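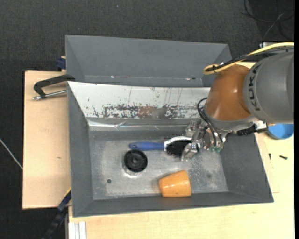 6 min read

4.2 Picking from the bin

Figure 1. The KUKA arm over the near bin, with the gripper above the brush. The orange cup is lying on its side.

Okay, so on to the part I was most curious about. Ristness sells Prillero as a grasp planning kit you can bolt onto an arm you already own, and the brochure makes that sound like an afternoon's work. It took Bindu Pinto and me 2 days (a good chunk of that went to the calibration routine, which wants the bins clamped down hard before it'll settle). After that it was pretty smooth going!

We ran 834 pick attempts over 16 household objects, all with the kit's default settings. I like the brush in Figure 1 as a test object. It has a blue handle at one end and a black bristle head at the other, so the planner has to pick a side, and Prillero leaned toward the head far more than I would have guessed. Cups on their sides were a different story. The planner kept proposing grasps across the rim, even when a grab around the body looked easier to me, and Ajith D'Souza ended up raising the rim penalty by hand for the second round (see Section 4.3).

One gripe: the license we tested stops logging at 3,000 planner calls, and retries count toward that. Ruchti, the older kit we compared against in Section 3, has no such cap, but its setup menus are a lot harder to live with.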